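Toy cars, day nine

Mon 19 May

So the toy car task is finally moving. I was supposed to collect 70 good episodes by the end of last week and I had 36, and a good chunk of those were from the first afternoon, when I was still fighting the setup and hadn't figured out how slowly I needed to move. I watched a few of them back over the weekend and, yikes. The arm jerks sideways every time I shift my weight. I threw out 18 of them and felt much better.

If you're new here, I spend my days driving a pair of arms by hand so a model can learn from what I do. We call this project Jerutora (I didn't pick it, please don't ask me what it means). Each run is one episode: get the car in the tray, bring both arms back home, stop recording, write a line of notes, shuffle things around, go again. It's very repetitive and I kind of love it? I put on a podcast in one ear and the morning just disappears.

The thing I keep having to relearn is that my neat little habits are bad for the data. Left to myself I'd put the car down in the same spot every time, nose pointing the same way, because that's the grab I'm good at. Then the model gets great at exactly that grab and falls apart when the car is turned a bit. So now I have a list taped up next to my chair with start positions and angles on it, and I follow it even when it gives me the awkward ones. Especially the awkward ones, I guess!

I also keep my mistakes now, as long as I recover from them. If I miss the roof and have to come back for a second try, that goes in with a tag. If I miss 3 times in one run, I stop and redo it, since by then I'm annoyed and you can see it in how I drive.

The paper was a good change too. We used to work right on the white tabletop, and the glare from the window drove me nuts by mid-morning. Brown paper from the Rantala roll, done. It creases a little, but I've quit smoothing it out between runs, and a few wrinkles in the recordings don't bother me.
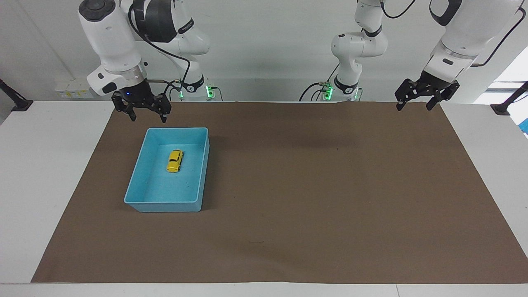 Car in the tray, both grippers open.

Next up is the Kuvik version of the task, where the car has to go from one arm to the other on the way to the tray. I tried it twice on Friday and my hands hurt just thinking about it. I'm going to finish the simple one first, then maybe write up how I do the handoffs once I can do one without holding my breath.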